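The failure report from Trokuvlow runs to a page and a half, and most of it is about torque limits. I think it is about the wrong subject.

The facts are short. A mobile arm was restocking slippers in a service trolley. It pulled the drawer open, placed the first slipper, and released. The drawer had crept back while the arm was turned away, and on the second placement the fingers came down on the front edge. The controller read the contact as a slipper seated against the back panel and kept pushing. The trolley moved into Iolo Foulkes, who was within reach of it at the time. He had a bruised shin. The arm stopped when he pressed the stop button, 3 seconds after contact.

The corrective action was a lower force ceiling on the wrist. That will reduce the next bruise. It will leave the fault in place, because the fault was a wrong belief about what the fingers were touching. A policy trained on demonstrations believes what the demonstrations let it believe. Lowri Foulkes went through 700 of ours for this task and found 2 in which the drawer shifted before the slipper was down. In the rest it stayed put, usually with a second gripper or a knee close enough to discourage it.

People who collect this kind of data are good with their hands. They correct a sliding drawer before they notice it sliding, and the correction is too small to be labeled as an event. The model gets a drawer that behaves.
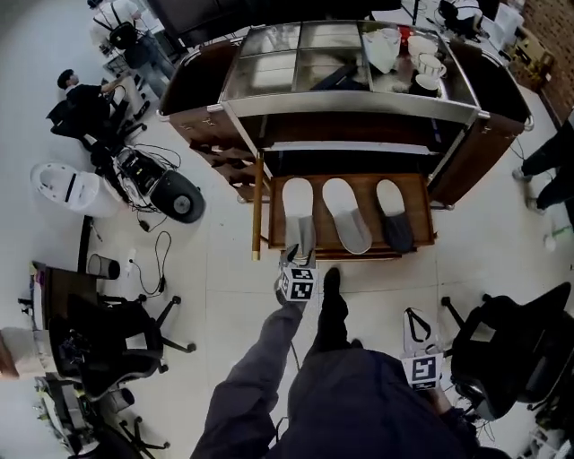
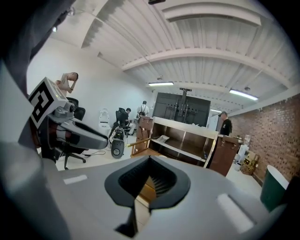 Should the robot have been stopped by its force limit?

The limit was set above the force needed to roll the trolley, so the trolley gave way before the limit was reached. A fixed ceiling protects against a rigid obstacle. It does little when the thing being pushed has wheels.

The Clollura group argues that the cure is volume: collect another 200 episodes, mix them in, retrain. I disagree, at least about the order of work. More episodes gathered the same way will contain the same steady drawer. What I would ask for first is a smaller set of deliberate faults - drawer half closed, drawer pushed back in mid-task, brakes off, slipper caught on the edge - each with the recovery left in and marked. Collectors dislike this work. It looks like poor performance, and at Drorncombe the session scores still count a retry as a mistake. That scoring rule should go before any hardware is touched.

The second change is procedural. The wheel brakes were listed as optional on the setup sheet. Dafis, which wrote the sheet, treated the trolley as furniture. For a machine that pulls and pushes, a trolley is part of the mechanism, and its brakes belong on the same line as the stop button.

The third is a check before release. If the drawer front is not where it was when the arm let go of it, the arm should back off and look again. This costs up to 2 seconds per slipper. The throughput target can absorb that, and if it cannot, the target is wrong.

I have no objection to the lower force ceiling, and it should stay. My objection is to closing the report on it. The entry now reads "resolved - limit adjusted," and the next site to load this policy will read that line and leave its brakes off.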